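Cleaning golf clubs in the kitchen

I play most weekends at Billside, and my irons come home filthy. A bucket of warm water and a squirt of dish soap does the job – five minutes for the heads, no longer, and keep the water below the ferrules or the glue can loosen.

Scrub the grooves with an old toothbrush. For packed-in dirt I use a wooden tee.
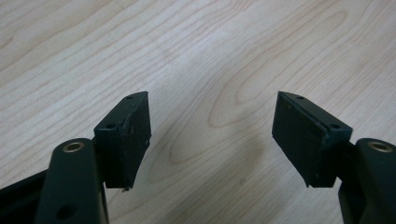

Grips get a wipe with a soapy cloth, then a clean damp one. Dry everything with a towel before it goes back in the bag! My buddy Simão skipped that all March and ended up with rust on both wedges.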